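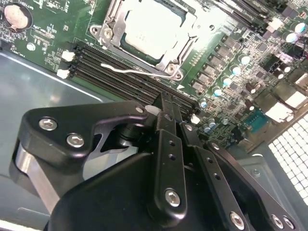
4.2 Handling rules for socketed processors

Contact pins in a desktop socket bend under very small side loads, and repair manuals written for people leave most of the safe handling to touch. The Hudanby rule set restates that handling as conditions a controller can check. Rule 1 covers the approach: the fingers must stay clear of all board parts until the wrist pose has been confirmed against the socket bracket. With the processor seated and the retention lever lying flat along the socket, as in Figure 3, the cell is in state S0, and no grasp may be commanded. Rule 2 requires the lever and load plate to be fully open before the fingers close on the processor.

Figure 3. Wrist camera view in state S0.

Rule 3 limits speed to 2 mm/s whenever the processor is above an open socket.

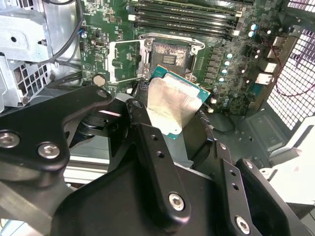

The same limit applies to insertion and removal. Grip force is checked every 40 ms, and a change outside the set band stops all motion without opening the fingers. Rule 4 bars any sideways move until the lift height has been reached. We logged 112 removal cycles under the Skadon controller and compared them with the earlier Rautiainen checklist, which sets no force band.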